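Workshop notebook, 6 July 2021

Bench 4, afternoon. Paint on the cubes, continued from the page with the tea ring.

Mahmoud batch still on the shelf, so today is the Ullska green and the Ullska blue over the Kinier primer. Bare wood underneath, sanded by me, which may explain a few things. Shufen thinks the green is two different greens. I think it is one green and a window. We have been having this conversation since before lunch and neither of us has gone to read the tin.

Looked at the green one close up. The side with the wavy streaks is the side I'm worried about. They run on the diagonal and look like grain coming through, or like my brushwork, and I know which of those I'd prefer to write down. The deeper green side is smooth and I have no complaints about it. If the whole cube looked like that I could go home.

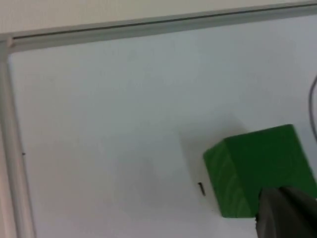
Booker Fitzsimmons
Workshop technician, finishing and small parts

Note to self about the little dark screw or pin by the cube. It is the sort of thing that gets under a block and draws a nice line across the whiteboard. I have asked everyone who has been near bench 4 and it belongs to none of them, so it is now in the tobacco tin with its relatives. If your something falls apart, look there first.

Streaks: my money is on the grain. I sanded along it on most faces and across it on whichever ones I did while on the phone to Daton about the invoice. Primer went on thin too, because the tin was nearly finished and the new one is at the bottom of a cupboard behind the vacuum cleaner. Shufen says one coat over end grain was always going to look like that, and that she said so. She did say so. It's on the previous page in her handwriting, underlined.

Tried a rub with the 1,000 grit on a scrap with the same two coats. Takes the shine off nicely. Does nothing for the streaks except make them matt. Stopped there before I had to repaint the scrap as well.

Moved on to comparing the colours side by side. Laid the whiteboard flat on the table for it, because the tabletop is beige and makes every green look ill. Drew an oval on the board so the cubes go back to the same patch each time and we can't argue about the light. It is a poor oval. It came out like an egg, fat end down, and there's a smudgy bit on the left that I am leaving alone. Shufen asked if it was meant to be a potato.

Green and blue in together. On white the green reads deeper and a bit muted, more than I remember from the tin lid. The top is mottled, and there's an uneven band low down on the front where I suspect I went back in with the brush after it had started to go off. Don't do that. I have written this in here before, in September, about a drawer front. 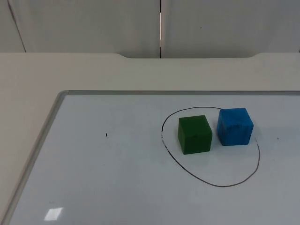

Still to do

New primer out from behind the vacuum cleaner. Two coats this time, overnight between them.

Resand the green, along the grain, phone switched off.

Ask Daton whether the invoice means 12 tins or 12 litres.

Shufen to read the Ullska tin and settle the matter of the greens. She has said Thursday.

Clean the oval off the board before the planning meeting, or at least draw a better one.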